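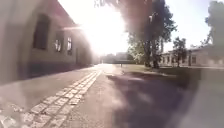 Site visit report, Clididard open day
2022-12-21

Amber Baert and I went out to Clididard for the Kama open day as the visit part of our mobile robotics project. Amber took notes on the hardware and I was supposed to do navigation, but we got a bit excited and both ended up writing down the same things, so this is the merged version!

## What we went to see

Kama runs a small outdoor robot called Flesby that carries parcels between the buildings on the site. I'd only ever seen our indoor one, which has a meltdown if you leave a chair out, so I was pretty keen to watch something deal with cobbles and grass edges and people wandering about. Baltazar Montes ran the demo. He was really patient with us, considering we asked him about wheel slip before he'd finished saying hello.

The group before us was running late, so we walked the route ourselves first. I'd recommend doing that. The map they hand out makes it look like a dead straight line along a wide path, and then you get there and there's tree shadow all over the ground and the sun is right in your eyes at the far end. I wrote "how does it see ANYTHING" in my notebook and underlined it.

## The demo

Flesby did the run on the main path, with Baltazar walking behind holding the stop button. The route planner is one they call Dijkstra (yes, after the algorithm, and yes, Amber asked if it really uses it; the answer was "a version of it"). It works on a stored map of 568 nodes and replans whenever something blocks the way. Amber got to be the obstacle. She stood in the middle of the path with her backpack and Flesby slowed down, had a think for what felt like ages, and went around her on the grass side.

I timed the wait on my phone and got 8 seconds. Baltazar said that's deliberate, as most people move by themselves if you give them a chance, and the early version that swerved straight away made everyone nervous.

## Light and shadow

My favourite bit, and the part most useful for our project.

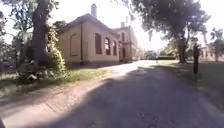 Baltazar told us the shadows gave them more grief than the cobbles ever did. Their first camera setup treated the edge of a tree shadow as a kerb, so the robot would stop dead at it and sit there. You can fix the exposure for the bright part or the dark part but it's hard to get both, and driving into low sun is worse again. They now trust the lidar for obstacles and only use the camera for finding the edge of the lawn. If the camera view is too washed out the robot drops to walking pace until it comes good.

We have exactly this problem in the corridor outside our lab, with the big window at the end! We'd been blaming our code.

## What we're changing

- The camera won't be allowed to trigger a stop by itself any more.
- Our robot will wait before it replans. We'll start with a shorter wait than Kama's because our corridor is narrow and people get cranky.
- Amber wants to log the exposure values on every run, so she's doing that over the break.

We didn't get to see the charging dock, and I forgot to ask what happens in rain. I've emailed Baltazar about both and will add his answers to the appendix if they come in before the final hand-in.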